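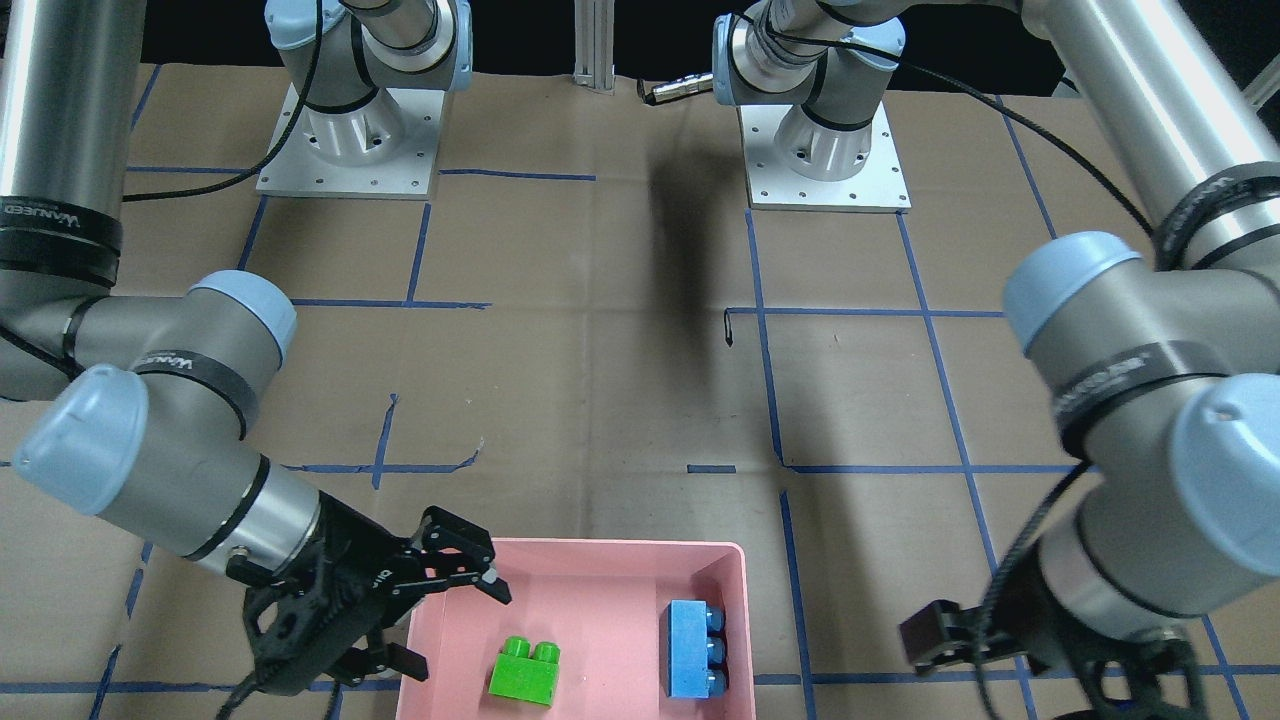 Kraft paper on a table + painters tape, how do I keep it flat and stop wrecking the paper?

Asked in Home & Hobby > Play tables
Viewed 2469 times, 3 answers

ok so I cover the big table with brown kraft paper and mark it off in sections with blue painters tape. Sorting toy bricks on it, pink plastic bin at the back for putting them away. Works fine for a few days then the paper creases in the middle and the tape ends start lifting. When I pull a strip to redo it the top layer of paper comes off with it.

Table is 33 inches deep, paper roll is wider than that so no seam. Do I need different tape? Or different paper? Would like to not redo the whole thing every week. Also is the pink bin too shallow, bricks bounce out when people toss them in.

Thanks
Aqeel Yousafzai

Answer 1 (accepted, 7 votes)

Tape is fine. It's the paper moving under it. Roll paper wants to curl back so you have to kill the curl first. Cut it long, flip it curl side down, leave it overnight with books on the corners. Then pull it tight and tape UNDER the table edge, not on top. Long sides first, then the ends.

Grid goes on last. Don't stretch the tape when you lay it, it shrinks back and that's your lifting ends. Press the ends down with a spoon or an old card. And run each line in one piece if you can, short bits always go first.

For taking it off, pull slow and low, almost flat back on itself. Hair dryer on low helps if its been down a while. You'll still lose some fuzz, kraft is like that.

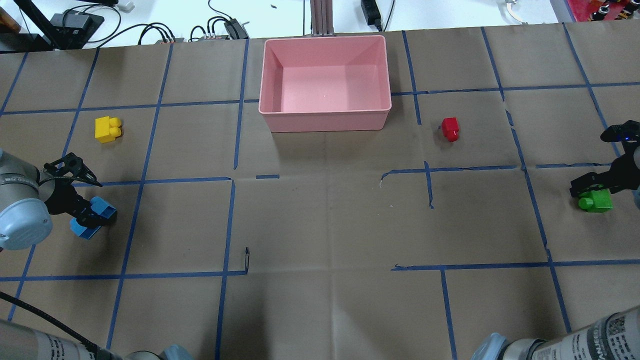 Creases that are already in there won't come out with tape on. Either live with it or new sheet. I iron mine on the dull side before it goes down, low heat no steam, takes 4 minutes.

Bin: shallow is good for finding stuff, bad for throwing. Put a folded dish towel in the bottom, they stop bouncing. Or just get a taller one.

Answer 2 (1 vote)

why not skip the paper and tape right on the table

Answer 3 (3 votes)

Answer 2 depends what the table is, I did that on a varnished one and left it til May and the finish came up with teh tape. So test a corner.

I agree with the first answer mostly but would go to a heavier paper, the thin stuff shows every fold. Also make the squares bigger, less tape = less to lift. One color per square is plenty, you don't need a grid all the way across if its only red yellow blue and green.

Comment from Aqeel Yousafzai, April 27, 2024
Did the flip it over thing and taped underneath, way flatter. Towel works too. Havent tried the iron yet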